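A Day at the Claster Open House

Posted March 2019 | 14 comments | 267 shares

I've bought concert tickets on my phone for years without giving a thought to what happens after I press the button, so when Claster invited up to 50 customers to look around its Hedham office, I signed up within a minute. What a fun day! I'd go back tomorrow.

Salamatu Korletey from the box office team met us at the door and took us straight to the support floor, where we put on headsets and listened in on practice calls. One was from a "customer" who had bought two seats for the wrong night, and the agent had her swapped over before I'd worked out which night she wanted. They use the same search screen we do, just with a lot more buttons (I wanted to press all of them).

Then came the part I'd been waiting for, the voice ordering demo. You ask for a show, the speaker reads back the best seats left, and you say yes or no. It misheard me the first time and offered me a brass band — I was tempted! On the second try it found my seats, read me the full price with fees, and sent the order to my phone so I could check it before paying. I loved that last step.
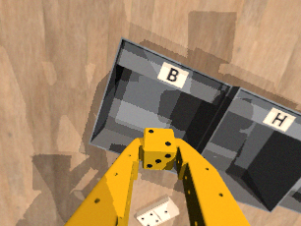
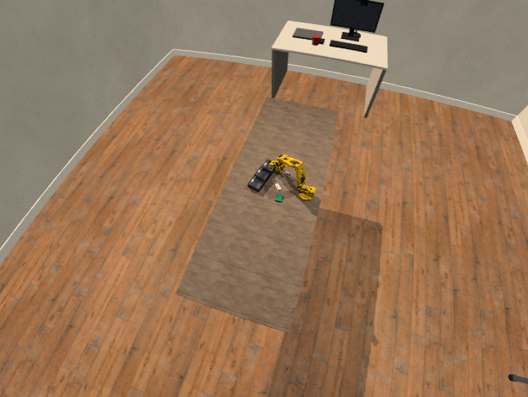 After lunch Siriporn Onsri showed us how the seat maps get made. She had the plan for the Chaiyaporn theater open, all 3 levels of it, and let us click on any seat to see the view of the stage. Row F in the balcony is much better than I'd have guessed. She also told us which seats have a rail in the way, and those now carry a note before you buy.

The last hour was questions. Someone asked about passing tickets to a friend, and Siriporn said transfers through the Vora app will open to everyone in April. I asked about waiting lists for sold-out shows and got a "we're working on it," so fingers crossed.

Parking is behind the building, and the coffee is good. If they run another one, put your name down early.

Share this post (267)

Related posts
Choosing balcony seats at the Chaiyaporn
Setting up Vora on a new phone
What to do when your ticket won't scan
Hedham summer shows: first dates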